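Vesix Members' Bulletin
8/29/24

EQUIPMENT DESK: Read the quote twice before you buy grippers

By Noelia Palacios

Three member shops have now asked me whether they should put hand-held grippers in next year's budget. The pitch goes like this. Your people do ordinary chores with a gripper in each hand, the recordings go off to train a robot, and some day the robot does the chores. The sales deck from Rundard makes it look like buying a pair of drills. I have been through their quote with Valeriano Sotomayor, and I don't think it is like buying drills at all.

The price on page one covers the grippers. It doesn't cover the cables, the stand, the table, or a person's hours, and the hours are what will hurt. A chore as dull as handling a lined wastebasket ties up both of somebody's hands, and that somebody is on your payroll.

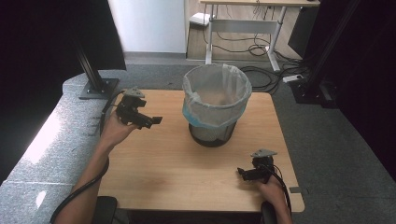
So what should a small shop put in the budget for a first try? Enough for one pair of grippers and 200 paid hours of a person's time, with the hours on their own line so they can't get lost under "setup."

Vojtěch Oravec at Vitwood thinks 200 is too high. He would start with 70 and see what comes back. I'd be fine with that if the vendor would put in writing what 70 hours gets you, but when I asked, I got a brochure. Demetrio Urquijo had the same luck with Barroso last January, only his brochure was longer.

Then there is floor space. Every quote I've read treats it as free. You need a table that stays put, room for a seat, somewhere to run power, and lighting you can live with all day. If you rent by the square foot, work out what that corner costs you over 12 months and write it down next to the hardware. Two members did this and one of them stopped right there. 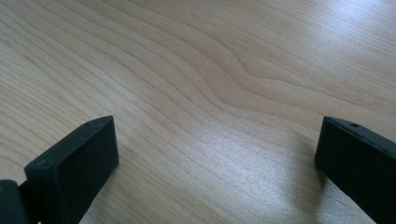

Spare parts deserve a hard look too. Fingers are the part that touches everything, and I would want to know the price of a replacement set before signing, plus how long it takes to ship. Rundard's quote says "available on request." I requested. Still waiting on that one.

Begoñe Campos, who is more hopeful about all this than I am, says we should pool the money and share one setup between several shops. It may work. Her draft has nothing in it yet on who pays when a cable goes bad or whose staff get the mornings - and those are the things people fall out over. She is rewriting it and will take comments through the office.

My own advice for now is to ask for a rental price. Neither vendor lists one. Ask anyway, and ask for the recordings to belong to you, since the contract I saw was pretty vague on that point. If you get a straight answer from either company, send me a copy and I'll print the terms in the next bulletin.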